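Ticket: First aid box in Luangrath room, lid won't stay shut
Opened by: Beathag Hepburn
Assigned to: Norbert Procházka
Opened: 2023-01-02
Status: open, again
Priority: low (Norbert), medium (everyone with a paper cut)

Reported problem
The lid pops up when the box is lifted by the handle. Contents follow. On the last trip down the hall I left a trail of adhesive bandages you could have used to find your way home.

Norbert, first reply
Is it overfilled? Please take out whatever was added in November and try again.

Beathag
Took out 2 elastic wraps, a roll of tape and a Flomesum catalog. Closes fine on the table. Opens on the stairs. I can't do first aid only on tables.

Norbert
Steps tried today:
Emptied it completely and carried it 20 paces. Lid held.
Put the tray back, nothing in it. Lid held.
Filled the tray. Lid opened at the door.
Filled the bottom, left the tray out. Lid held.
So it's the tray, or what's in the tray. The tray has to sit flat, and it doesn't if a bandage box is hiding under one corner. Someone had also put the scissors in point up, which I'm treating as a separate ticket.

Beathag
Scissors moved. Tray flat. It made it to the Cilimau room and back, then opened when I set it down — gently, for the record.

Norbert
The latch is the next suspect. I asked Vallov about a spare and they sell them in packs of 100, so we would be set until the building falls down. I've put that on hold. Please push the latch until it clicks, and don't trust the lid just because it looks closed.

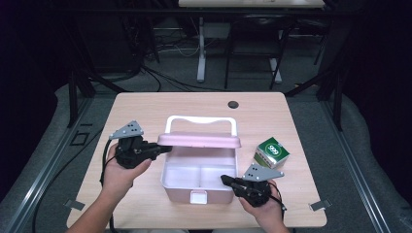 Restocking is on hold until the lid question is settled, and I'd rather not repack it twice. Check the latch before anything goes back in: it's the small white one low on the front, easy to miss if you're looking up at the rim like I was. The green and white 999 package stays beside the box for now. Once the lid passes the stairs test, it can go in, provided the tray still sits flat on top of it.

Beathag
Clicked it. Carried it down one flight, lid stayed shut. Carried it back up, lid stayed shut. Norbert then asked me to swing it a little.

Norbert
I said tilt.

Beathag
Reopening. Also we need more bandages, the 70 we had are under the radiator.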